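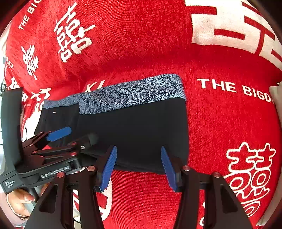 Textiles Care, Unit 2
Handout 6: Folding and storing garments with a contrast band

Instructor: Unnur Ketilsson
Okdale Continuing Education

Reading before class: Neves, course reader, page 223 to the end of the chapter.

Why the band matters

Plenty of everyday clothing has a main panel in one colour and a separate band along one edge, usually the waist. The two parts are often different fabrics. They stretch differently and they crease differently, and a fold that suits one may be hard on the other. In this unit we treat the band as the guide for the whole fold. If the band lies flat and straight, the rest of the garment can be brought into line with it.

A printed band with a leaf motif over a speckled ground is useful for practice. Lines in the print show quickly when the fabric has been pulled off grain. A plain black panel gives you much less to go on, and you will need to check it by hand.

Working surface

A bare table is fine for shirts and trousers. For soft knits we use a blanket, as the pile holds the garment in place while you work. Plush has two drawbacks. It sheds, and black fabric picks up every fibre. It also forms ridges under the garment, and a ridge under a fold can look like a crease in the cloth. Smooth the blanket with the flat of your hand before you lay anything on it, and again between garments.

Choose a blanket in a colour that contrasts with the clothing. Black on red is easy to read at the hem. Black on navy is not, particularly in the back room in winter.

Method

Lay the garment face down with the band away from you. Find the care tag, if there is one, and note which side it is on.

Smooth from the band toward the hem. Do not smooth sideways across the band.

Bring one side in over the main panel. The folded section should end in a straight vertical edge. Faint creases at this stage are normal and will relax. A hard crease means there is a second layer caught underneath.

Bring in the other side if the width of the shelf calls for it.

Line up the layers at the hem. Hems on stretch fabric tend to go wavy, and small waves can be left alone. Do not pull the hem to match the band. Ease the band to match the hem if they disagree.

Turn the piece over and check that the band is still level. A slight slope is acceptable for home storage. For the practical assessment it should be straight.

Storage

Store flat, band to the front of the shelf, so the pattern can be seen without lifting the pile. Keep stacks low. Heavier items such as denim go on a separate shelf.

Lint should be removed before storage. Use a damp cloth or a lint brush, working in one direction. The Forana brushes in the supply cupboard are for class use and need to be signed out.

For next class

Bring two garments with a band in a different fabric from the body, and one small blanket or towel. Write a short paragraph on how each band behaved when folded. Armindo Neves will be taking the class in March while I am away, and he will collect the paragraphs then.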